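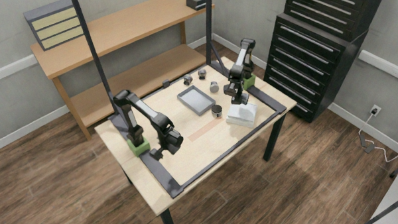 Figure 3. Simulated two-arm cell. Small parts are spread over the framed tabletop, with the tray between the arms.

4.2 Placement in the simulated cell

We trained the placement policy on 880 simulated episodes of the Utetberg task. Both arms are fixed to the table frame, and the tray is set at an angle to the table edges. Part positions are drawn again for each episode. The room model is kept the same throughout, including the shelf and the drawer cabinet. An episode ends when the policy signals release or after 60 seconds.
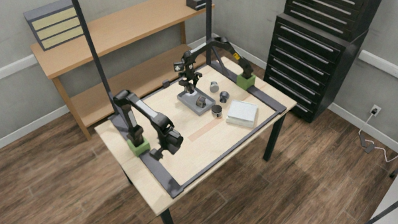
Figure 4. Right arm with its gripper lowered over the tray and a small dark cylindrical part.

The policy was tested on 2139 held-out layouts. Most failures came from parts near the rear rail, where the approach is steep. Training for up to 3000 more steps did not remove them. We kept the grasp planner of Ní Chonaill and Ó Dálaigh without changes.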